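Rice for the whole corridor: project report
Morag Tosh, 19 April 2018

For my project I wanted to find out whether you can run a shared rice cooker in a student house without anybody falling out over it. Archie Farquharson was my partner for this (he did the rota and I did most of the eating). We both live in Skultodbridge, and between us we'd gone through far too many burnt saucepans over the winter, so the subject more or less picked itself!

We started with the cooking. I'd always guessed the water, and my rice always came out like porridge – lovely if you want porridge. Archie got out the scales and we settled on 100 g of rice per person, rinsed until the water stopped looking milky. That sounds like a lot, but we are hungry people. A full batch for the corridor came to 500 g and we left it on warm for a bit before anyone was allowed near it with a spoon.

Then came the washing up, which I thought would be the dull section and ended up being most of the project. The inner pot is easy. Everyone does the inner pot. The steam plate is the bit people forget, because it sits up under the lid and you only notice it when the kitchen starts to smell of old starch. We asked the corridor to take it out after every batch, soak it in warm soapy water, go over the holes with a soft brush and let it dry before putting it back. For the first week hardly anyone did. Archie wrote it on a bit of card and stuck it to the cupboard, and after that it got better, apart from one bad weekend in the middle.

I also learnt that a cooker needs space round it. Ours used to live under a shelf and the steam made the shelf go soft. A table is much nicer, and you can get at the lid from any side – plus there's room for flowers, which I'm counting as a finding.

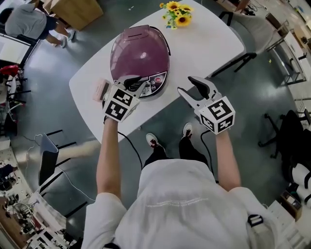
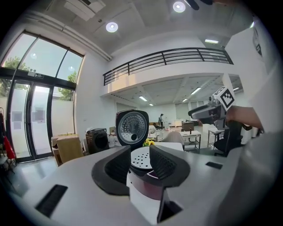 Rice cookers, with yellow flowers close by.

Can you leave cooked rice in the cooker overnight?
It's better to take it out, cool it quickly and put it in the fridge within an hour, then eat it the next day.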